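Dilentの手首カメラキット、使ってみた感想（2018年1月）

時間ないので箇条書き気味で。あとで直すかも。

買ったのはDilentの手首カメラキット。Kendport経由、送料込みで213ドル。中身はカメラ本体、ブラケット、ケーブル、ネジ袋、紙の説明書1枚。アームはBañezの中古、グリッパは前から付いてる黒いやつをそのまま使ってる。用途は家の中の掃除道具まわり。モップとかバケツとか、そういうものを掴ませる準備。

先に結論。買ってよかった。ただし初日で動くと思わないほうがいい。自分は丸2晩かかった。

取り付け。
ブラケットは手首フランジの内側に共締めする方式。穴位置は合ってる。合ってるんだけど、付属ネジが長い。そのまま締めると底付きして、締まった感触があるのにブラケットがガタつく。最初これに気づかなくて、カメラの画が毎回微妙にずれるのを全部ソフトのせいにしてた。手持ちの短いネジに替えて解決。説明書には何も書いてない。減点。

ケーブルは260ミリ。短い。手首を回し切ると突っ張る。結局、延長を足して、前腕の途中で一回たるませてからHusonの結束バンドで留めた。バンドはきつく締めないこと。一回やって被覆に跡がついた。手首を端から端まで手で回して、どこも引っかからないのを確認してから本締め。これだけは飛ばさないでほしい。

あと作業中は非常停止を手元に。電源切ってからやれと言われればそのとおり。

角度。
ここが一番時間を食った。標準の角度だと見えるのはほぼグリッパ。指の付け根がでかでかと入って、対象物が端に追いやられる。ブラケットの長穴で起こせるけど、起こしすぎると今度は指先が見えない。掴む瞬間が見えないなら手首に付ける意味がないので、指が2本とも入るところで妥協した。その代わり物のほうは縁しか見えなかったりする。バケツだとこんな調子。

露出。
初期設定の自動露出が、床の反射に弱い。うちで試したのは磨いた大理石タイルの床で、つるつるに光る。画面の左寄りがほとんど真っ白になって、同じ画の右側、アームの影になるところは真っ黒に近い。自動のままだとどっちかが犠牲になる。シャッターを手動で固定、ゲインは下げめ。これでだいぶまし。完全には直らない。レンズの問題じゃなくてセンサーの幅が狭いんだと思う、たぶん。

黒い指も厄介。艶があって、縁が白くてかる。輪郭で指先を拾おうとすると、てかりのほうを拾う。青い帯のところは色で拾えるので、いまは筒の下端の青を目印にして位置の確認をしてる。起動のたびに同じ姿勢に戻して、青い帯が前回と同じ位置に出るか見る。ずれてたらネジが緩んでる。原始的だけど早い。
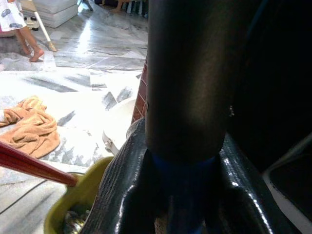 Maribeth Manaloさんからコメント欄で指摘をもらったんだけど、色を目印にするのは昼と夜で値が変わるから当てにしすぎないほうがいい、自分のところでは朝合わせた値が夕方には通らなくなった、手首の固定側に小さい白黒のマーカーを貼って、そっちを基準に毎回確認してる、とのこと。ついでに、ブラケットのネジには弱いネジロックを塗っておけとも。ごもっとも。マーカーは今度やる。ネジロックはもう塗った。

校正。
付属のソフトに手首とカメラの位置合わせ機能がある。格子板を置いて、アームをいろんな姿勢に動かして撮る。板は自分で印刷。普通の紙だと反るので、厚紙かアクリルに貼ったほうがいい。紙のままでやったら結果がめちゃくちゃだった。

コツとしては、姿勢を散らすこと。上から覗くだけの似たような姿勢ばかり集めても数字はきれいに出る。で、横から近づけたら全然合わない。手首をひねった姿勢を多めに入れたら落ち着いた。あと撮る前にアームが止まりきるのを待つ。Bañezは停止後に少し揺れる。うちのだけかもしれないが。

保存は全部残す設定にしてて、調整が終わるまでに2462枚たまった。消すのが面倒。連番のファイル名で、日付フォルダに分かれてくれない。ソフトのここは直してほしい。

手入れ。
床に近い作業をさせると、レンズにすぐ細かい汚れがつく。バケツの近くなんてなおさら。ブロアで吹いてから布で拭く。いきなり拭くと傷になる。レンズの前に保護ガラスはない。後付け用のネジも切ってない。なぜ。

防水もうたってない。水を張ったものの近くで使うなら自己責任。自分は濡れた雑巾みたいなものは当面やらせないつもり。コネクタの根元だけは自己融着テープを巻いた。巻くときはコネタクのツメを埋めないように。埋めて、はがして、巻き直した。

サポート。
延長ケーブルの件でDilentにメールしたら、Crisóforo Beltránという人から翌日返事が来た。延長は動作保証外だけど長めのケーブルを8月に出す予定があるらしい。それまで待てない人は自分で。返事が早かったのはプラス。ネジの長さの件も伝えたけど、そっちには触れられてなかった。もう一回送る。

良いところ
・フランジの穴は一発で合う
・画の遅れは気にならない程度
・角度の調整幅が広い
・サポートの返信が早い

悪いところ
・付属ネジが長すぎる
・ケーブルが短すぎる（逆にしてくれ）
・自動露出が反射に弱い
・レンズが剥き出し
・説明書、薄い

星4つのうち3つ。もう1台のアームにも付けるかは、長いケーブルが出てから考える。

追記　ネジの径を書けというメッセージが来たので、現物を測ってから書きまし。今は組んだ状態で外したくない。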